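Treloar Table Oil, clear, for light wood

Article 2255. Can of 1170 ml. Made by Bondden.

Treloar is an oil for indoor tables, desks and shelves of pale wood. Many oils make such wood yellow already after the first coat. Our oil has very little color of its own, so the surface stays near to what you bought. It is suitable for solid wood and also for veneer, but on veneer please sand only by hand and with fine paper.

How to apply: Clean the table and let it dry overnight. Stir the can well, do not shake it. Put on a thin coat with a cotton cloth, always along the grain, and wait 15 minutes. Then wipe off everything that the wood did not take. A second coat is possible the next day. For a desk which is used daily we recommend two coats.

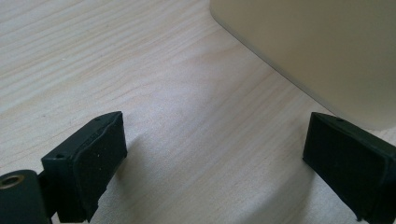
Light blond tabletop with fine, wavy grain, in daylight.

The finish has a soft shine. If you prefer it completely matte, please take Treloar Dry, article 142, which is applied in the same manner but needs longer for hardening.

Care: wipe with a damp cloth and mild soap. Hot pots should not stand directly on the oil. Small scratches can be oiled again locally, without sanding the whole table.

Important: cloths with oil can catch fire by themselves. Lay them flat outdoors to dry, or keep them in water in a closed metal can.

The price is 43 dollars per can. The new filling arrives in April, orders before this month are sent from the old stock. For questions about color samples write to Rhea Dalisay, for larger quantities to Leonidas Politis.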